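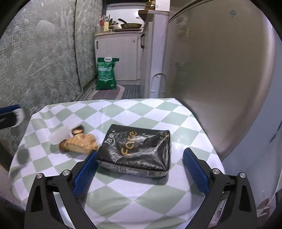

Why Does Food Go Stale on the Table?

If you have ever left a piece of bread on the kitchen table and gone off to play, you may have come back to find it dry and hard around the edges. It was perfectly soft before! So what happened to it while you were away building your fort?

A kitchen table is a busy sort of place. On one checked tablecloth you might find a crumbly chunk of something golden, a little plastic cup tipped over on its side, and a flat package in shiny black plastic, with the refrigerator standing close by. All of these share the same air, but the air doesn't treat them the same way, and that is what we are going to find out about.

The wandering water

Bread and cake have water inside them, even though they don't feel wet when you pick them up. The water is spread out in bits far too small to see, tucked in among the flour. When a slice sits out in the open, some of that water slips away into the air, a tiny bit at a time. Scientists call this evaporation (say it slowly: ee-VAP-or-ay-shun). It is the same thing that dries up a puddle on the sidewalk.

Something else is going on too. The starch in the flour, which went soft and stretchy in the hot oven, slowly goes back to being stiff as it sits. That makes bread feel firm and old even before it has dried out very much.

What plastic does

Plastic wrapping works a bit like a raincoat, only it can keep water in as well as out. Give a shiny wrapper a gentle squeeze and you'll hear it crinkle, because it is a thin sheet that bends and folds and springs back. Thin as it is, water has a very hard time getting through. Food isn't the only thing that comes in wrappers, of course. Plenty of things that you would never want to eat are wrapped up to stay clean and dry, so always ask a grown-up before you open a package you don't know.

Try it yourself

You will need 2 pieces of the same bread, a small plastic bag that closes, and a plate. Put one piece in the bag, press it shut, and set it on the table. Put the other piece on the plate right beside it. Leave them both alone for almost 10 hours (overnight is easiest, and then you get to check at breakfast time!).

Now press each piece with a clean finger. Which one bends? Which one makes more crumbs when you break it? Write down what you notice, or draw it if you like drawing better, and then ask a grown-up where the leftovers should go.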